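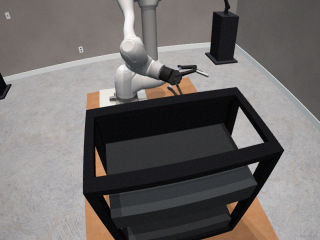 Watkins Open-Frame Shelf Unit

Print this page | E-mail this page

The Watkins is a freestanding shelf unit with an open frame. It has no back panel, no side panels and no doors. It is made to stand on a bench, a counter or a solid table, and it can also stand on the floor if you add the floor feet listed under Accessories.

We have sold the Watkins from our Posircombe store since it replaced the older Trerness unit. The two look alike and are often confused. If you already own a Trerness, please read the section on mixing parts before you order anything.

What it is used for

Most of our customers buy it for one of these jobs:

– Paper, envelopes and card stock in a print shop or school office
– Jars, bottles and dry goods in a store room
– Seed trays and small pots in a potting shed
– Glazes, tools and small finished pieces in a pottery studio
– Parts bins in a repair shop

Because the frame is open, you can reach the shelves from the front or the back. This is useful when the unit stands between two people who both need what is on it, such as at a packing table. It also means that small items can roll or be pushed off the far edge. For small items, use bins or order the rear lip.

Sizes

The standard Watkins is 31 inches wide and 16 inches deep. The low, medium and tall versions share that footprint and differ only in height. All of them use the same shelves, the same connectors and the same bolts.

The low version suits a counter with cabinets above it. Measure the gap before ordering and leave enough space to get your hand over the top shelf. The medium version is the one we sell most. The tall version should always be fixed to a wall or a post, whether it stands on the floor or on a bench.

We are sometimes asked for a narrower unit. Watkins does not make one. The Plusulham rack is narrower, but it is a lighter product meant for kitchens and should not be loaded with tools or paper.

Frame and finish

The frame is steel tube with a baked powder finish. Black and light gray are kept in stock. White can be ordered and takes longer. The finish stands up well to ordinary knocks and to mild household cleaners. It will scratch if you drag metal boxes across it, and scratches should be touched up before the bare steel has a chance to rust. A small bottle of touch-up paint in the right color comes in the box with every unit.

Shelves are ordered separately. The choices are:

Wire shelf – Lets air and light through. Good for trays, pots and anything that needs to dry. Not good for loose paper or anything with small feet.

Solid steel shelf – Flat, with a folded edge. The strongest choice, and the one to use for paper and for cans of paint.

Birch plywood shelf – Quieter than steel and kinder to glass and pottery. It comes unsealed. Give it two coats of varnish or oil if it will get wet.

You can use different kinds of shelf in one frame.

Loading

Put the heaviest things on the lowest shelf. A solid steel shelf will hold up to 4,000 sheets of ordinary letter paper, spread evenly across its width. Wire and plywood shelves should carry less, and the leaflet in the box gives the limit for each.

Check what the unit is standing on as well. A loaded shelf unit puts all its weight on four small feet. A folding table is not strong enough. A softwood bench top will mark over time, and many customers put a strip of hardboard or a rubber pad under each foot.

Do not hang anything heavy from the front of the frame. The side rails will take light hooks for scissors, tape and brushes.

Assembly

You need the hex key supplied, a rubber mallet and a level. One person can put together the low or medium version. The tall version goes together more easily with a second person to hold the uprights.

1. Lay the two side frames on a blanket or a piece of cardboard.
2. Fit the lower cross rails to one side frame. Turn the bolts by hand only.
3. Bring the second side frame to the rails and fit the remaining bolts.
4. Fit the upper cross rails in the same way.
5. Stand the unit up and set it where it will be used.
6. Check it with the level and adjust the feet.
7. Tighten all the bolts with the hex key.
8. Set the shelves in place. The solid and plywood shelves drop in. The wire shelves clip in and may need a tap from the mallet.

If the frame rocks after the feet have been adjusted, loosen every bolt a full turn, press down on the top of the frame, and tighten again. A frame that was tightened while lying down is nearly always slightly twisted.

Shelf heights can be changed later. Unload the shelf completely before you move it.

Mixing parts with the Trerness

Shelves from the Trerness fit the Watkins frame. Cross rails do not. The bolt holes look the same but are set slightly closer together, and forcing them will strip the thread. Feet and wall brackets can be swapped between the two.

We still have a small supply of Trerness rails for customers who need to repair an older unit. Call the store before making the trip, as they are kept in our Plusulham warehouse and have to be brought over.

Care

Dust the frame with a dry cloth. For sticky marks, use warm water with a little dish soap and wipe dry. Avoid scouring pads and anything with bleach in it. Check the bolts once a year, and again after moving the unit. If it is used in a greenhouse or any other damp place, look at the inside corners of the rails now and then. That is where rust starts.

Accessories

Rear lip – A low steel strip that stops things sliding off the back. One per shelf.
Floor feet – Wider feet with a rubber base. Set of four.
Wall bracket – Needed for the tall version. Screws are included, wall plugs are not.
Side hooks – For light tools. Sold in packs.
Label holders – Clip to the edge of a solid steel shelf. They do not fit wire or plywood.
Dust cover – A cotton cover that ties at the corners. Made for the medium version only.

Price and delivery

The medium frame with three solid steel shelves is $246. Prices for the other versions, and for frames without shelves, are on the list at the counter, and we can mail you a copy. Schools and libraries with a store account get their usual discount.

Units are shipped flat in one box, with the shelves in a second box if more than three are ordered. Please check both boxes for dents before you sign. If a part is missing or bent, tell us which one by the letter printed in the leaflet and we will send a new one. There is no need to return the whole unit.

Unused units can be returned to the Posircombe store in their original box. Plywood shelves that have been varnished or cut cannot be returned.

Guarantee

The frame is guaranteed for five years against faulty welds and faulty finish. The guarantee does not cover rust that starts at a scratch, damage from overloading, or frames that have been drilled. Keep your receipt.

Questions about the Watkins can be put to Ottavio Santoro at the store, either at the counter or by phone. He can also work out a parts list if you are fitting out a whole room.

Print this page | E-mail this page

Reader comments

T. Marsh
I've had the medium one on my potting bench for two winters. Wire shelves top and middle, solid at the bottom for bags of compost. One spot of rust near a foot where I caught it with a trowel, otherwise fine. The touch-up paint had dried up by the time I needed it, so check yours.

Tobias Kapoor
Does the rear lip fit the wire shelf? The page says one per shelf but doesn't say which kind. I ordered two and I can't see how they are supposed to attach.

Ottavio Santoro (store)
Tobias, the lip bolts straight to the solid and plywood shelves. For wire you need the small clips, which should have been in the bag. If they weren't, call and I'll put some in the mail.

Tobias Kapoor
Found them – they were taped inside the lid of the box. Thanks.

printroom_annie
Step 7 should be in bold. We tightened everything on the floor and it rocked like a boat. Loosened it all and did it again standing up and it was level. Holds our paper without any sag that I can see.

G. Dell
Would like to see a dust cover for the low version. I ended up cutting down the medium one and hemming it. It works but the ties are in the wrong place now.

R. Oakes
Are the gray and the light gray the same color? My old Trerness is gray and I want to match it.

Ottavio Santoro (store)
Not quite the same. The Trerness gray was darker. Side by side you would notice – bring a shelf in if you want to compare.

Last updated: May 15, 2026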